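Near-Miss Reporting in a Small Machine Shop
Term Project Report, Industrial Safety Management
Imani Kombo and Kamran Rind
August 2023

1. Background

Athumani is a contract machine shop that makes brackets and pump housings for farm equipment. It runs two shifts in a single building and employs 156 people. The company let us use its injury log and its near-miss cards for this project on the condition that we leave out employee names. Both of us worked on the site during May, one on each shift.

Near-miss reporting at Athumani began as a box of paper cards next to the time clock. An employee who saw something go wrong without anyone getting hurt was supposed to fill out a card and drop it in a slot. A safety coordinator emptied the box and entered the cards in a spreadsheet. When we arrived, the spreadsheet held 259 entries.

2. What we set out to learn

The plant manager wanted to know why the second shift turned in so few cards. The injury log did not show fewer injuries on that shift, so we did not expect that it had fewer near misses. We also wanted to see what happened to a card after it was turned in.

3. Method

We sorted the spreadsheet entries by shift, department and type of hazard. We then interviewed employees in cutting, deburring, assembly and shipping during their breaks. Interviews lasted 8 minutes on average. We used the same questions each time and wrote the answers by hand. Supervisors were interviewed separately.

Two departments, Novuvgate cell and the paint line, could not be included. Novuvgate cell was shut down for a retrofit and the paint line is staffed by an outside firm.

4. Findings

Most cards came from the first shift, and most of those came from shipping. The shipping lead reads one card aloud at the start of each shift and says what was done about it. No other department did this.

On the second shift, several employees told us the card box was often empty of blank cards by evening. Others said they did not know who read the cards. One deburring operator had turned in a card on a loose floor grate and never heard back. We found the card in the spreadsheet with the status "open." Maintenance had fixed the grate but had no way to close the entry.

The largest group of entries involved material handling. This covers dropped parts, shifting loads and hands placed near a closing clamp or vise. Slips on coolant came second.
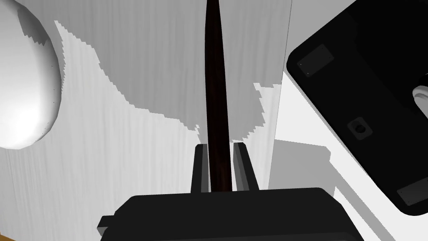
Pinch points came up often enough in interviews that we gave them their own category. The spreadsheet had been listing them under "other," which hid them from the monthly summary. A pinch point is any place where a body part can be caught between two parts, at least one of which moves. Vises and part clamps are the ones employees named most.

5. Recommendations

Restock blank cards at the start of both shifts and put a second box near deburring.

Give maintenance access to the spreadsheet so that finished work can be closed out.

Have every lead read one card per shift, as shipping does now.

Add "pinch point" to the printed hazard list on the card.

The cost is small. The second box, new cards and a wall holder were quoted at $570 by Citier, the shop's print supplier.

6. Limits of the study

We were on site for one month and did not see a full production cycle. Employees knew we were students working with management's permission, and some may have held back. The injury log is also short, so we did not try to tie card counts to injury rates.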